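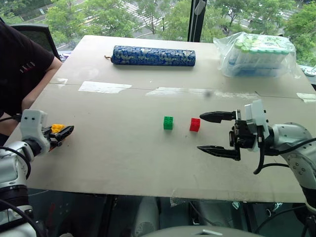

Relu Voicu: the seam has lifted again under the tape, and a brick pushed across it from the near panel stops dead at the joint. Can we get this fixed before the next sorting session? Happy to bring my own screwdriver.

Ticket 144: Activity table, two-panel top, step at the seam
Location: Bedby, small room
Opened by: Relu Voicu
Assigned to: Lộc Ngô
Status: Closed, one item carried over

2023-09-26, entry 1 (Lộc Ngô)
Checked the top. Light gray board in two panels, joint running across the middle. Straightedge laid over the joint rocks at the left third. The far panel sits higher than the near one there. At the right end the two are flush and a fingernail passes over without catching.
The translucent tape over the seam is in several pieces applied at different times. The wide patch left of center has a bubble under it.
Tested with the green, red and yellow bricks from the toy set. Studs up, pushed slowly from the near edge. All three catch at the left third. All three cross at the right end. Bricks are not at fault.

Entry 2 (Kiều Vũ)
Is the underframe level? We had the same complaint in August on the Dotmont table and it was one foot wound out too far.

Entry 3 (Lộc Ngô)
Level checked in both directions. Frame is fine. Feet left as found.
Went underneath. The panels are joined by four flat plates. The leftmost plate has one screw turning freely in its hole. Tightening does nothing, the thread in the board has gone. The other plates are sound.

Entry 4 (Brayden Chisholm)
Please don't use a longer screw, it will come through the top. Plinen supplied the board and their sheet gives 17 mm as the maximum. Fill the hole and redrill.

Entry 5 (Lộc Ngô)
Done as follows.
1. Cleared the top and stored the bricks in their box.
2. Peeled all tape. Residue removed with citrus cleaner, then a damp cloth.
3. Backed off the leftmost plate, filled the stripped hole with dowel and wood glue, clamped the joint flush.
4. Left overnight.
5. Drilled a pilot hole, refitted the plate with the original screw.
6. Rubbed the top edges of the joint with 600 grit, three light passes. Wiped down.
Straightedge no longer rocks. Bricks cross at the left third, the center and the right end, studs up and on their sides.

Entry 6 (Relu Voicu)
Tried it this morning. No catching. Does the tape go back on? Without it crumbs will get into the gap.

Entry 7 (Kiều Vũ)
One continuous strip, full width, pressed down from the center outward. No patches. If a section lifts, replace the whole strip. Overlapping pieces make their own step and the glare off them makes it hard to judge where the joint is.

Entry 8 (Lộc Ngô)
Out of tape in that width. Added to the Huỳnh order. Table can be used bare until it arrives. Closing this, tape carried over to ticket 2048.

This site uses cookies to keep you signed in. Accept | Manage settings

Contact facilities desk | © Bedby | Back to top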